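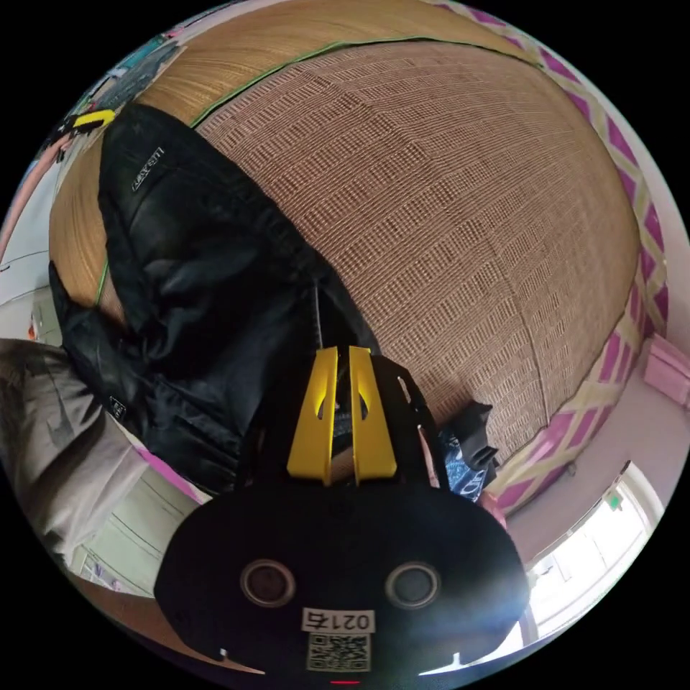
Practice folding on the mat, viewed from a gripper.

Home Tasks Project: Frequently Asked Questions
Ginberg Student Robotics Club
Updated 25 January 2024

What is the project?
Students use hand-held grippers to record household jobs, and the recordings are used to train our club robot, Dakura. This year's job is folding clothes. We plan to enter the folding event at the Jarngate meet in November.

Do I need to know how to code?
No. New members start with recording and labeling. The coding group meets separately, and you can switch at any point in the year.

Where does the recording take place?
Mostly at members' homes. A bed works well for pants and jackets, and you can get at it from more than one side.
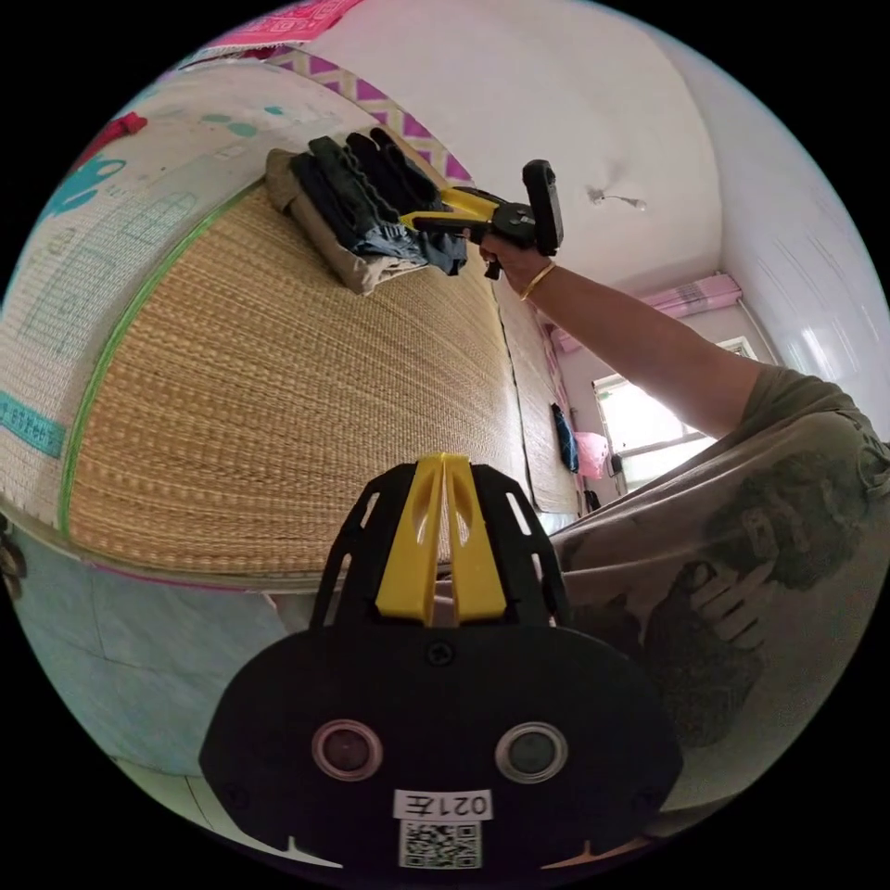 Keep the grippers pointed at the clothes and move at an even pace. If you drop something, pick it up with the grippers and keep going – we keep those runs too.

How many runs do I have to record?
Each member signs up for 50 per term. The club target is 600, and we have 239 so far.

What clothes should I use?
Your own, clean, with empty pockets. Dark clothes are welcome. Padded jackets are harder than jeans, so try a few pairs of pants first.
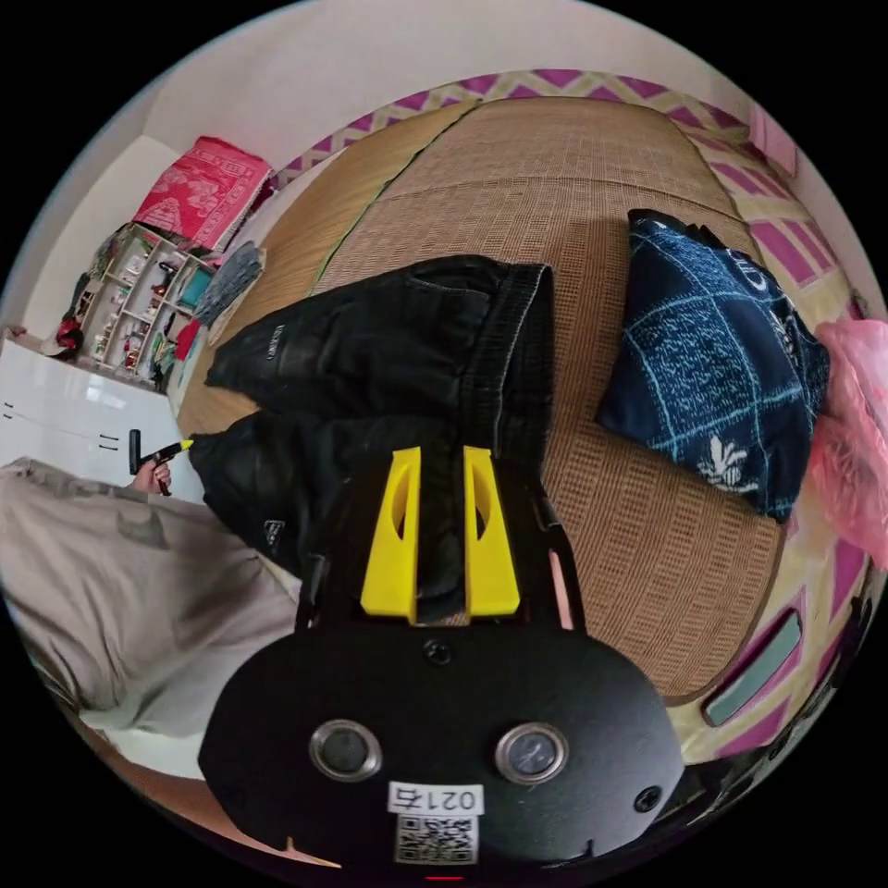 Can I borrow the grippers?
Yes, for up to 2 nights. Sign them out by the number on the label and bring back the charger. Club members under 16 need a parent's signature.

What happens to my recordings?
They are copied to the club drive, named Innes, and checked for faces and mail before anyone labels them. You can ask us to delete a run.

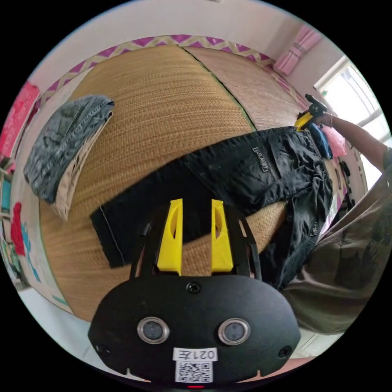
2 min read

How should I start a pair of pants?
Lay them out flat on the bed and pull the legs straight. Fold one leg over the other, then bring the hems up to the waistband. Different ways of folding are fine, but stick to one way for a whole batch and write it in the log.

Is there a fee?
Dues cover the project. Bring your own memory card – the club has a few spares, but they go fast.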